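Jadilier Grout Sealer for Kitchen Walls and Counters

Water-based sealer for cement grout, ready to use. Made in our workshop in Jirkov.

Bottle 183 ml with brush cap, item 26
Refill can, item 137
Finish: matte, no color

Jadilier is a thin liquid that goes into the grout and stays there. It leaves no film on top, so the joint keeps the look it had before. We developed it for kitchens, where the wall behind the counter gets oil, coffee and tomato sauce every day. It can be used on new grout after the full curing time written on the grout bag, and on old grout after a good cleaning.

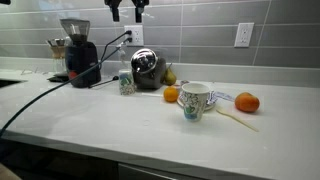
Light grout is the most difficult to keep clean, and it is also what most of our customers have at home. A gray joint will hide a stain for years, but a light one shows it in a week. On a wall like this one, with long gray tiles in horizontal rows and thin light lines between them, the brush cap is the right tool and you do not need the roller. Go first along the horizontal lines, then do the short vertical ones. Near electrical outlets please switch off the power at the breaker, take out the plugs and work with a brush that is almost dry. Do not remove the cover plate only for sealing.

How to apply

Clean the joints with a neutral cleaner and let them dry overnight. Vinegar is not suitable, it attacks the cement. Shake the bottle, put on a thin coat and wait ten minutes. Wipe what remains on the tile with a damp cloth. Repeat one time after two hours. Keep water away from the wall until the next day.

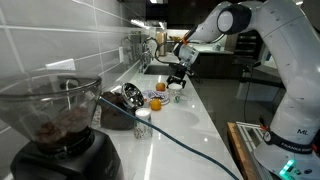
If the sealer has dried on a glazed tile, it can be removed with warm water and a white nylon pad. On unglazed tile or natural stone please make a test in a corner first. Marble and limestone can become darker, and this we cannot correct afterwards.

How much do I need?

One bottle is enough for the wall behind a normal kitchen counter, two coats. For floors we recommend the refill can and the Fröhlich roller, which is sold separately. Very old grout drinks more.

Not suitable for

Epoxy grout, silicone joints, swimming pools, and the inside of ovens or fireplaces.

Storage

Keep the bottle closed and do not let it freeze. An opened bottle should be used in the same year.

Orders and questions

Orders over 100 euros are sent without shipping cost. Customers in the north can also pick up from our partner store in Vorkness. For technical questions write to Ketsara Jitpraphai, for orders and invoices to Wichai Rattanakul, both through the contact form. We answer in English, Czech and German.

Product information last changed 17 Aug 2018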